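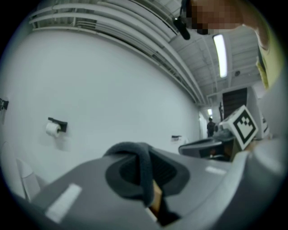
Ada Martinelli told us at the door that the cleaners had asked for one thing when the project started: to be paid for the hours spent teaching at the same rate as the hours spent cleaning. They got it, and she thinks the rest went easier after that.

Our group visited Stimness in Minddale in May. The company cleans offices and rest stops, and it wants a machine that can do part of the restroom work by the time its next contracts come up. There were 12 of us, mostly from small cleaning firms, and the tour ran from 9 in the morning until a little before lunch.

The training area is one large space with white walls, a concrete floor and pipes showing overhead. It has a toilet and paper holders on the wall. Staff work there with grippers held in the hand, each with a camera on it. They go through the motions of a cleaning job, and the recordings are used to train the robot, which Stimness calls Flenach. People wear headsets with a microphone and say what they are doing as they go. I tried one of the grippers for a few minutes. It is bulkier than I expected, and picking up a cloth with it takes some patience. My wrist felt it afterward.

A session lasts 40 minutes, then there is a break. Cleaners sign up for 2 sessions a shift at most. That limit came from the staff, who found that their hands got tired and the recordings got sloppy.
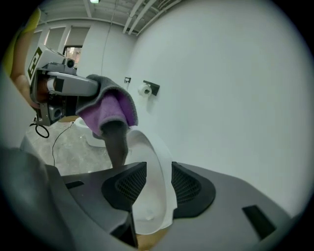
Two hand-held grippers at work, one with a cloth over its finger.

Most of our questions were about jobs. The answer we got was that no positions have been cut so far, and that the plan is to give the machine the toilets and leave sinks, mirrors, supplies and anything unusual to people. One man in our group asked what happens to a person who has only ever been given the toilets. They would be moved to other tasks, we were told, with training. He wanted to know if that was in writing. It is in the agreement for the Monti building, where the first trial will be held, and nowhere else yet.

Some changes have already come. Cleaners who teach now write the step lists, a job that used to belong to the supervisors. The order of work was different on every crew, and it took a long time to settle on one. A few of the older staff do not like being recorded and have stayed on their normal routes. Nothing is held against them, according to Martinelli.

The company has more than 501 sessions stored and could not say how many it will need. We did not see Flenach itself, which was out for repairs. Coffee was in the front office afterward, and parking is free behind the building if you enter from the side street.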